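Snack Box Station: What We Learned from Packing and Sorting at One Table
Project report, Unit 4: Everyday Systems
Group members: Zarmeena Niazi, Dardo Alarcón, Tia Clegg, Ayanda Steyn
Submitted 2/27/25

Why we picked this

Our class was asked to find an ordinary job and study it closely enough to make it better. Other groups went for bike repair and library carts. We went for snacks! The Drivemstead study hall gives out small packaged snacks every afternoon, and until this winter they all came out of one deep plastic tub. People dug around, wrappers got crumpled, and whatever was at the bottom stayed at the bottom. We wanted to see if a shallow open box on a table would work better than a tub, and how the packets should go in.

Setting up

We used one white table and spread a checked tablecloth over it. The cloth was Tia's idea and we ended up loving it. The lines gave us something to go by when we talked about where a packet had landed ("two stripes over, toward the far end"), and it made the whole thing feel like a snack table instead of a lab bench. It does slide, though. By the second session we had learned to smooth it flat before starting, or the lines went wavy and our position notes stopped making sense.

The box is white cardboard, open at the top, with red along part of the rim. Ayanda found it in the recycling and it was in great shape. We tried a taller one first, but you couldn't see what was in it from a chair, so that one went back. 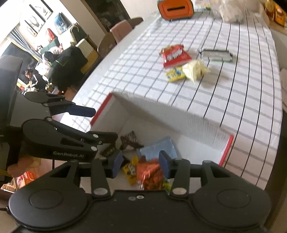

Over 3 weeks we logged 294 packets going in or coming out. For each one we wrote down the wrapper color, whether it was lying flat or standing up, and whether the person got the one they were after on the first try. Dardo built the log sheet and kept nagging us to fill in every column, and he was right, because the "flat or standing" column turned out to be the best part of the project.

What we found

Flat packets are easy to recognize and annoying to pick up. A thin packet lying flat on cardboard gives you almost no edge to grab. Standing packets are the opposite: quick to pull out, but you mostly see the top seam, and a lot of wrappers look alike from there. Of the first tries that went wrong, 112 in all, most were flat packets that slipped or got pushed under a neighbor.

Leaning them was the big win. If each packet rests at a slant on the next one, you can read part of the front and still get a finger behind it. We were so excited about this that we redid the whole box that same afternoon.

Dark wrappers were the other surprise. Two dark packets side by side kept getting mixed up, so we now put a lighter one between them - a tiny change, and the log got noticeably cleaner after it.

Problems

Our handwriting. Also, we ran out of one kind of snack partway through and had to swap in another, so the second and third weeks aren't a perfect match. Ms. Grabowska pointed out that we were testing on ourselves, and we knew the box too well by then. We'd like people from outside the group to try it in March.

Next steps

We want to test a cardboard divider down the middle, and a smaller box for the short table by the window. Zarmeena is drawing up the divider now, with slots so it can come out for cleaning. The log sheets are in the blue binder on the project shelf if another group wants to carry on with them.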